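The Ferry Rate

I was hired in Surnbridge to close out the ferry accounts. The bridge had opened in September and the boat had stopped running the same week, and the county wanted the books finished before anyone sold the hull. They gave me a desk in the old ticket office, a key, and a cardboard box of ledgers with the covers taped on.

The office had one window. From it I could see the ramp going down into the water and, upriver, the bridge. Cars went over it all day. It took them less than a minute.

I rented the apartment above the bait store on Dolan Street. My landlady told me where the fuse box was and that the hot tap ran slow. She had worked the ferry's snack counter for most of her life, and she asked what I was finding in the books. I said I had only started.

I cooked the same supper most nights and read a ledger while I ate it.

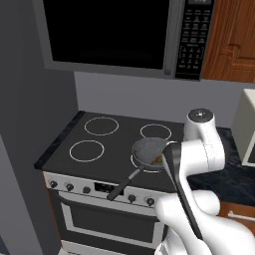 The Missing Money

The trouble was 567 dollars. Every spring the ferry had taken in less than the tickets said it should. I thought at first it was bad adding. I went back through the carbon slips for one year, then the year before it. The adding was fine. The deckhands had sold a certain number of tickets, the cashier had written down a certain number of dollars, and the two did not match between the thaw and the first of May.

Over four years the gap came to just over 2000 dollars. That is not much for a ferry, but it was my job to explain it, and I had a line on a form that said "explanation."

I asked the man who had been the last captain. He was working at the Nomura boatyard by then, scraping hulls. He kept scraping while we talked. He said the money was never missing. In spring the road to Wedel flooded, and people who lived on the low side had to cross to get to work, to the clinic, to anywhere. They were given a ticket like everyone else so the head count would be right in case the boat went down. They just weren't charged for it.

I asked who had decided that.

He said it was before his time. He said there used to be a sign.

I asked if there was anything in writing and he said no, why would there be. Then he asked if I would move over, as I was standing in his light.

I walked home along the river road. The water was high but it was not flooding. A family was sitting on the ramp with a bag of bread, feeding ducks that had probably been there since the boat. 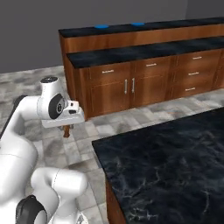 I told my landlady about it that evening, standing at the bottom of the stairs. She said of course, everyone knew about the flood rate. Her own mother had crossed on it with two children and a sewing machine. She took me into her kitchen to look for the sign, which she thought had come home with her when they painted the snack counter. It was a long room with gray tile on the floor and a run of wooden cabinets, and she went along them opening doors and shutting them again. She found a coffee urn, a box of paper hats with the ferry's name on them, and a stack of old timetables. She did not find the sign. She said it had been blue, with white letters, and then she said maybe it had been the other way.

"What did it say?" I asked.

She thought about it. "It said ask the deckhand."

I took one of the timetables upstairs with me. The fares were printed on the back: foot passengers, bicycles, cars, livestock by arrangement. At the bottom someone had put a line of type smaller than the rest. It said that fares were subject to river conditions. I had read that line in the ledgers a dozen times, stamped inside the front covers, and had taken it to mean that fares went up.

I sat at the table with the timetable and the form. The form had a box two inches wide.

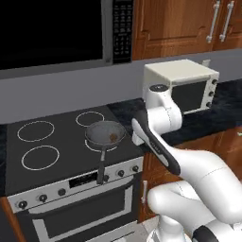
I tried it several ways on scrap paper first. "Uncollected fares" made it sound like somebody had been lazy. "Discount" was wrong, as a discount has to be approved by the county and has its own form. "Loss" was what the county would call it if I left the box empty. In the end I wrote "spring rate, as posted," and put the timetable in the envelope with it.

The county sent the form back after two weeks. They had no question about the spring rate. They wanted to know about a charge of 200 dollars for rope, and whether the rope was included in the sale of the boat.

I walked down to the boatyard to ask. The captain said the rope was on the bridge. The crew building it had run short one afternoon and borrowed it off the ferry, and it was still up there, as far as he knew, tied around something.

I wrote that down the way he said it and mailed it in.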